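Appel à candidatures : séminaire d'été en droit constitutionnel comparé, Centre Trutis

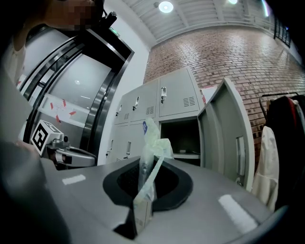
Qui peut participer

Nous accueillerons en mai 12 doctorants et jeunes chercheurs en droit public, en science politique ou en histoire des institutions, et nous serions ravis que vous soyez du nombre ! Le séminaire, que dirige cette année la professeure Jummai Dauda, porte sur les cours constitutionnelles en période de transition. On y lit beaucoup, on y discute encore davantage (souvent jusque tard dans la soirée), et chacun y présente un chapitre ou un article en cours devant des collègues bienveillants mais attentifs.

Une bonne lecture du français est nécessaire. Les exposés peuvent se faire en anglais.

Votre dossier

Merci de nous adresser un CV, une lettre de motivation et un résumé de votre recherche, 20 lignes au plus, avant le 3 avril 2018. Simone Damasceno répond volontiers à toutes vos questions, même à celles qui vous paraissent trop modestes. Le logement à Istport est pris en charge, et une participation de 100 euros est demandée pour les repas.

À lire aussi
- Yuk-lan Hung : juger sans constitution écrite
- Bourses Fang pour séjours d'archives
- Compte rendu : l'atelier sur le fédéralisme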